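Work Surface Preparation for a Small-Parts Sorting Bench
Project report, Group 4
Leonidas Christodoulou and Jericho Macapagal

1. Purpose

The project compared ways of covering a wooden tabletop so that small parts can be laid out, found and picked up again without rolling, sliding or getting lost against the grain. The course assigned the table and a materials budget. The choice of covering, the fixing method and the layout of parts were left to the group.

2. Background

The table in the project room has a smooth finished top. Light-colored and clear parts are hard to see on it under the ceiling lights, and the finish gives back enough glare to hide a clear part completely at some angles. Earlier groups worked directly on the wood. Their reports mention lost parts but do not give numbers, so no comparison with their results was possible.

3. Materials

Three coverings were obtained. The first was a thin rubber sheet sold under the name Timine. The second was a felt roll, Oria. The third was a dark gray mat with a fine fabric-like texture, ordered from Estrella. All were cut or chosen to leave part of the table uncovered, so that tools could be set down on bare wood.

White masking tape was used for fixing. Double-sided tape was considered and rejected after a test on a scrap board, where it left residue that took 17 minutes to remove.

4. Method

Each covering was laid flat and taped at the corners. Parts were placed on it by hand with wide gaps between them. One group member then read part names from a list while the other picked them up and set them back down. A session was 700 picks, split over several days. Any shift in the covering was measured at the corner with a steel rule at the end of each day.

Parts were kept few and far apart on purpose. A crowded layout was tried on a Monday and abandoned, as the picker's sleeve moved neighboring parts and the errors could not be assigned to the covering.
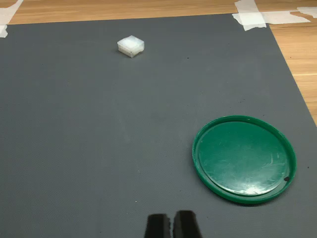 Tape placement was changed once during the work. In the first version a single strip was laid across each corner at an angle. The strips held, but the edge between them lifted when the picker leaned on the table. Additional pieces were then placed over the edges and, where there was room, run out onto the wood. Masking tape tears unevenly, and no attempt was made to trim the ends.

5. Results

The rubber sheet did not move but curled at the edges overnight and had to be weighted. It also attracted dust, which affected the visibility of small clear parts.

The felt lay flat but stretched. Corner shift reached 5 mm by the end of its session. Parts with sharp corners caught in the fibers and were lifted at an angle.

The gray mat shifted 1 mm with the final tape placement. White and milky parts stood out well. Dark parts were slower to find, and four were missed on the first call.

6. Discussion

The mat is recommended for light-colored parts. For dark parts a lighter covering of the same texture should be tested. Wornedent lists one, but it could not be delivered before the May deadline.

The tape should be replaced weekly. Clamps would be more durable but would take up the bare wood at the side, where the tools are kept.

Related reports
Drawer Dividers for Mixed Fasteners
Glare Measurements on Finished Tabletops
Label Sizes for Shared Parts Bins
Tape Residue on Varnished Wood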